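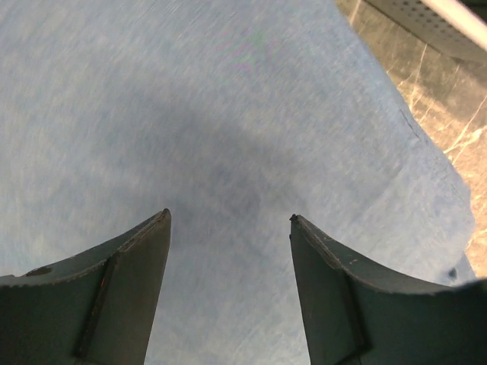

Valtteri Koivisto wrote to me that a home laundry robot is a waste of a good workbench, and that anyone can fold a shirt faster than they can debug one. He's right about the shirt. I still think the build is worth doing, and I think cloth is the right place to start.

Most home builders begin with blocks. Blocks hold their shape, so a sloppy wrist mount or a bad calibration can go unnoticed for months. Fabric shows it the first evening. We spent all of September at Ustovar on two arms, and most of that went into cable runs and bracket screws.

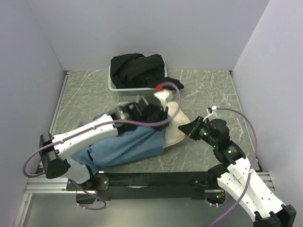 I would also tell people to build the pair from the beginning. One arm can drag a towel, but it needs something to pull against, and adding the second later means redoing the base and the power. We redid ours 3 times before I accepted that.

Valtteri says to buy a dryer with a better timer. Fine, but he has never had to rewrite a grasp routine for a sock, and I learned more from that than from any kit.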